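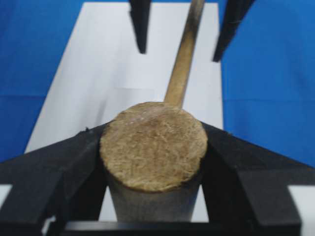

Week 7: the wooden mallet

Right, asking for things at work. Last week we did listening, and a few of you told me on the way out that asking is the bit you dread (me too, for years!). So for Saturday, read the Goodall handout up to page 60 and pick one request you've been putting off. A pay rise, a quieter desk, a day off, whatever it is.

Write it down in one sentence. If it takes three, you're probably apologising in the first two – I still catch myself at it when I email the Corken office.

Then say it out loud to your partner and stop talking. Count to five in your head if you must.

The Rolley case is on page 152 of the reader. Skip the questions at the end, we'll do those together. Bring your sentence on paper, please, as I'll be collecting them.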